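Home Features Shop Floor Tools Back Issues Subscribe Search

Keeping the Bean Cell Honest
Two small arms, one kitchen scale, and the upkeep in between

Friday, a little before seven. Coffee not ready. The cell at Wendlow is already powered and the first job of the day is not a robot job at all, it's a rag. Wipe the table. Wipe the rail. Look under the rail. There are always beans under the rail.

I spent a good part of June going in and out of the Wendlow shop, watching how a two-arm weighing cell gets looked after. Small cell, small arms, a wood tabletop. They call it Gerkovine, after the software that runs it, and by now the name covers the lot: arms, cables, table, bins, beans. The work is portioning. Scoop from a bin, tip into a bowl, read the number, stop. A person does it in seconds without thinking. Getting two arms to do it all day is mostly a matter of maintenence.

The log is a paper notebook. It was on cycle 2,637 the morning I first looked. Lots of pencil. Every entry is a cycle number and a word or two: "slipped," "re-zero," "cable," "cable," "cable."

So, cables.

The arms are built out of servo joints with white links between them, and power and signal run along the outside. Outside is good, you can see them and swap them. Outside is also where they catch on things. Too short and the wrist tugs at full reach and the connector works loose over a week or two. Too long and the loop sags onto the table and drags through whatever is there. The crew goes for a high arc over the forearm, enough slack for the worst pose and no more. They find the worst pose by hand. Torque off, push the arm out to the far corner of the table, roll the wrist all the way over, look at the connector. Then all the way back. Then the other arm. Takes 28 minutes if you don't get interrupted, and you get interrupted.

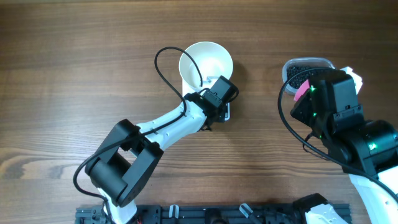

Scoop side and bin side. The gap between the grippers is checked every morning.

The gap matters more than anything else on the morning list. Two arms on one rail share a lot of air. Gerkovine keeps a no-go strip down the middle of the table and an arm has to ask for it before crossing. Works fine as long as both bases are where the software thinks they are. Bump one with a hip, and people do, and the strip is off by the width of the bump. So they re-square. Both arms drive to a touch point on the rail, one at a time, slow. If the tip lands wrong, loosen the base, nudge, tighten, go again. The bolts get a paint line so a turned one shows up at a glance.

Mazza made the first set of bolts they used, and the heads rounded off. Wurken ones now. Nobody in the shop had much more to say on that subject, and I asked twice.

Next on the list, joint zeros. Each joint has a home angle stored in a file, and the file is only as good as the last person who wrote it. Swap a servo and its zero is gone. The fix is a printed block that clips around the joint and holds it at a known angle while you save the number. There's a drawer of these blocks, labeled by joint in marker, some of the marker worn off. Elbow and shoulder look alike in a bad light. Somebody saved a shoulder zero off an elbow block in the spring and the arm went looking for the bin somewhere below the table. No damage, servo tripped on load. The blocks are going to be different colors soon, I'm told. They were not different colors when I left.

Heat, too. The shoulder works hardest, holding everything else out over the table, and if the cell sits with an arm extended the shoulder cooks. Park pose is folded, always folded. End of a run, end of lunch, fire drill, folded. They had a servo quit at cycle 824 and the notebook just says "left out over lunch." Another at 1,002, same shoulder, same reason. After that there was a timer.

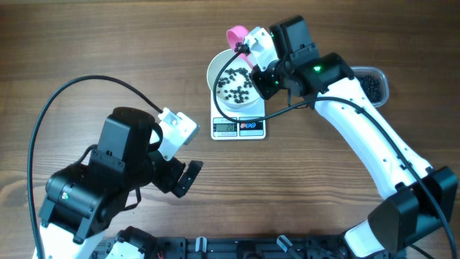
Weighing is the part of the setup that eats the afternoons. The software can be taught to wait, but somebody has to find out how long, and it changes with how the bowl sits and how the arm lets go. With the display at 20 and a thin scatter of beans in the bottom of the bowl, a few stray ones one way or the other is a real share of the portion, so the settle time gets tuned on light loads first and heavy ones after. And the other thing is touch. A gripper resting on a bowl's rim is part of the weight. So is a cable lying across it. The rule in the shop is that a reading counts only when the gripper has opened, backed off and lifted its cable clear, and anything taken sooner gets thrown away. They learned this by keeping a week of bad numbers and wondering about it.

The re-zero happens with the empty bowl on, every batch. Skip it and the drift shows up by mid-morning. Batteries get changed on a schedule too, after one flat set cost them half a day of chasing a fault in the code that wasnt in the code.

Finger pads. Cheap, soft, wear out fast. The test is low tech: grip a strip of paper, pull. If it slides, new pads. Both fingers together, never one, or the grip closes off center and the scoop sits crooked and then the pour goes crooked. Old pads go in a jar. The jar is almost full.

What does not get done daily is the full teach. That's for after a move or a new bin or a new scoop. You walk the arm through the dip, the lift, the shake, the carry, the tip, saving points as you go, and then run it at quarter speed with a hand on the stop button. Quarter speed for ten clean cycles. Half speed for ten more. Beans level in the bin every time before you start, otherwise you're teaching it one particular heap and it will only ever know that heap. New people skip the leveling. Then they sweep.

Last afternoon I was there the left arm started to chatter at the wrist on the way down. Torque off, feel for play, there it was, a horn screw backed out a quarter turn. Out with the screw, dab of thread lock, back in, wait for it to set. Re-zero that joint with the block. Touch point on the rail. Quarter speed. Somebody wrote "horn, L wrist" in the notebook and went to get the broom.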